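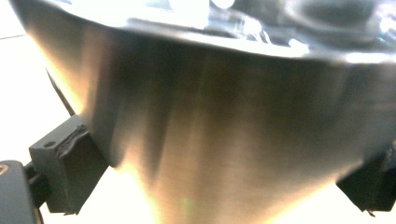 Search news, clubs, fixtures

2 min read

Velledmont Harriers elect Hường Cao as chair and open a new hill race for May

Well, I've gone and got myself elected! I'm Hường Cao, and as of the club's general meeting I'm the new chair of Velledmont Harriers, taking over from Graham Hulme, who has done the job for nine years and tells me he's looking forward to running on club nights without a clipboard.

The vote was closer than I'd have liked (my stomach was in knots, if you must know). Aisyah Sumampouw ran a very good campaign and I've asked her to stay on as head of coaching. She said yes before I'd finished the sentence, so that's one job sorted. Ngân Ông takes over as race secretary and Mỹ Bạch carries on with the juniors, where she's been brilliant.

Now for the bit I'm really excited about. We're putting on a new race in May, the Latine Hill Race, starting from the playing field at Latine and going up over the top and back by the old quarry track. There are 700 places, and a shorter lap for under-15s that goes off first, at 9 in the morning. Sultex, who make running kit just down the road from our track, are paying for the timing chips and the numbers.

Members also passed two rule changes. Chairs will now serve four years at most, me included, and anyone who's been in the club for a full season can stand for office. Before this you needed three. I voted for both and I'd do it again.

"I've known Hường since she turned up in borrowed spikes," said Graham Hulme. "She'll argue with everyone and then stay behind to put the hurdles away."

He's right about the hurdles, at least.

Entries for the hill race open next month through the club website. If you'd like to marshal, or you want to talk to me about any of this, drop the press desk a line and I'll ring you back myself, usually after training.

Contact the press desk | © Velledmont Harriers | Back to top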